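Werktagebuch | ABAP & Schnittstellen | Juli

Start Einträge Archiv Suche Kontakt

Eintrag aus Nistberg, kurz vor Mitternacht

Er läuft! Der Abgleich zwischen Stollano und dem Lagersystem läuft durch, komplett, ohne einen einzigen Abbruch, und ich sitze hier und kann nicht schlafen, also schreibe ich.

Angefangen hat der Tag mit dem alten Problem: In der Entwicklung ging alles, im Testmandanten auch, und in der Produktion kam der Hintergrundjob nach 30 Minuten mit TIME_OUT-ähnlichem Verhalten nicht weiter. Kein Dump, nichts in ST22, nur ein Workprozess, der ewig auf derselben Tabelle stand. Ich hatte gestern noch den Index in Verdacht (zu Unrecht, armer Index).

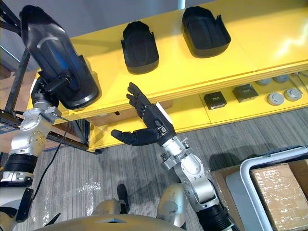
Emmett Yazzie hat sich dann am Vormittag dazugeschaltet und gleich gefragt, was eigentlich in der Schleife passiert. Tja. Ein SELECT SINGLE pro Position, von mir selbst geschrieben, vor Jahren, als es nur eine Handvoll Positionen gab. Jetzt hängen an manchen Belegen 105 Stück, und bei jedem Lauf kommen Tausende Belege zusammen. Also raus damit, alles vorab in eine interne Tabelle gelesen, mit FOR ALL ENTRIES, und danach per READ TABLE mit Sekundärschlüssel zugegriffen. Und ja, diesmal habe ich vorher geprüft, ob die Treibertabelle leer ist! Den Fehler mache ich in diesem Leben nur einmal. Na gut, zweimal.

Danach die Sperren. Der Job hat den Enqueue pro Beleg viel zu lange gehalten, und das COMMIT WORK kam erst ganz am Ende. Jetzt wird in Paketen zu 100 verbucht, der Enqueue fällt nach jedem Paket, und wenn eines schiefgeht, steht es mit Belegnummer im Anwendungslog. SLG1 sieht endlich aus wie etwas, das man einem Kollegen zeigen mag.
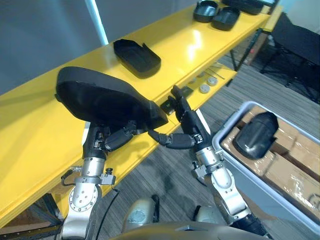 Schwarze Kunststoffschale, vom linken Arm über dem gelben Tisch gehalten.

Nachmittags Transport ins Testsystem, dann der Lauf mit den Daten von Zastham. 10 Minuten! Ich habe ihn gleich noch einmal gestartet, weil ich es nicht glauben wollte, und er war wieder so schnell. Emmett hat nur ein »schön« in den Chat geschrieben, aber bei ihm ist das ein Feuerwerk.

Am Abend dann die Produktion, und auch da: grün, grün, grün. Herrlich!

Für morgen: die Variante für den Monatslauf anpassen, die Paketgröße aus dem Code in eine Customizing-Tabelle ziehen, Doku für Zastham schreiben. Und den alten Report endlich umbenennen, der heißt immer noch Z_TEST_NEU2.

Zuletzt aktualisiert: Juli, 23:48 Uhr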